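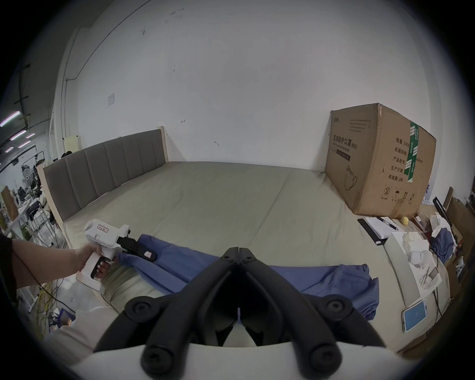

The bedroom is where the clutter goes to hide

Monday, half past seven, and Houshang Zamani is stripping beds in Kerstead. Three flats to get through before lunch. He talks while he works, doesn't stop for the kettle.

"Bedside first. Always the bedside." Notebook, pen, phone, whatever papers you took to bed and never read. It piles up becuase it's the nearest flat surface to your hand. His rule: 2 things live there, the rest goes in a tray by the door.

Then the boxes. Everyone has one against the bedroom wall, still taped. Masks are a favourite, he says, bought by the carton and then forgotten. Read the print on the side before you shift it, as the date and the quantity are usually there. A two-year validity goes quickly. Zamani once found a Kiver couple with 200 candles under the bed and no matches.

Cloths next. Loose bits of fabric, blue, grey, whatever, end up in a heap on the mattress and stay there. Lay one flat on the sheet, smooth from the middle, fold long side to long side, then in thirds. Press the end down while you turn the other over. Half a minute. A plain pale sheet makes it easier, you can see your edges.

Padded headboards? Soft brush, top to bottom, follow the panels. The wooden surround gets a dry duster and thats it. Don't soak anything.

Özkan, the upholsterer on the high street, says much the same, only he'd do the headboard first. They've argued about it for years. Zamani still does his last, with the window open.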